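4. Preparing a farm listing for review

This section applies to new listings in the Undmont member directory and to listings transferred from Haltum before April 29, 2020. Complete section 3 (account and region settings) first. Allow 30 minutes.

4.1 Entering the property details

1. Sign in and select Listings, then Add Property.
2. Enter the property name as it should appear to guests. The limit is 100 characters, including spaces.
3. Set the centre point of the property on the map. Use the main gate, not the postal address.
4. Under Activities, tick each activity offered at the property. Leave seasonal activities ticked and enter their months separately in step 5.
5. Under Season, enter the opening and closing month for each seasonal activity. An activity with no closing month is treated as year-round.
6. Select Save Draft.

Note: The draft is held for 12 months from the last save. Opening it without saving does not extend this period.

4.2 Adding photographs

Photographs are stored in the gallery and can be reordered at any time until the listing is submitted. Each listing requires at least 5. Kitchen, tasting room and farm shop photographs belong under the Food and Produce tab.
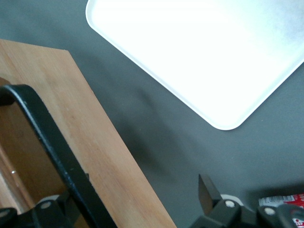

Figure 4-1. White tray and pale wooden board on a dark grey surface.

To upload, select Add to Gallery, choose the files and wait for the progress bar to clear. Enter a caption for each photograph before moving to the next tab -- captions typed but not saved are discarded when the tab changes.

CAUTION: Deleting a gallery also deletes its captions. Neither can be restored.

4.3 Submitting

1. Open the draft and select Check Listing. Incomplete fields are marked in red.
2. Correct the marked fields and run the check again.
3. Select Submit for Review. The listing status changes to Pending and the fields are locked.

Note: Properties in the Plillau region must also attach a current biosecurity plan. If the Dijkstra booking calendar is in use, disconnect it before submitting and reconnect it once the status reads Live. See section 6.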